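3.2 Collection of demonstrations by remote control

All demonstrations were given in simulation. The operator sat in front of a screen and moved the arm with a hand controller, and the only view available was the one from the camera mounted behind the gripper. We chose this view because the policy receives the same image at test time, so the operator cannot use information that the policy does not have. Before recording, each operator practiced until two tasks in a row were finished without a reset. The scenes were taken from the Rarkow set of furnished rooms, and the position of the small objects was changed before every demonstration.

Figure 2 gives one view as the operator received it. Both fingers are visible at the bottom and the gripper holds nothing. The large surfaces, one dark gray and one teal, have little texture, and the operators reported that distance to such surfaces was difficult to judge. Objects with a clear outline, for instance the framed picture, were used by them as a reference when they moved the arm.

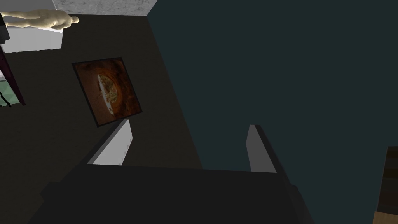
Figure 2. Operator view with the open gripper in a simulated room.

3.3 Cleaning of the recorded data

In total 1966 demonstrations were kept. We removed a recording if the arm stood still for a long time at the start, or if the operator closed the fingers by mistake and had to begin again. Short pauses in the middle of a task were not removed, as they often come before a fine movement of the wrist. The labels for opening and closing were checked by V. Petrauskas with the Rastton viewer. Where the label and the finger position did not agree, the finger position was taken as correct.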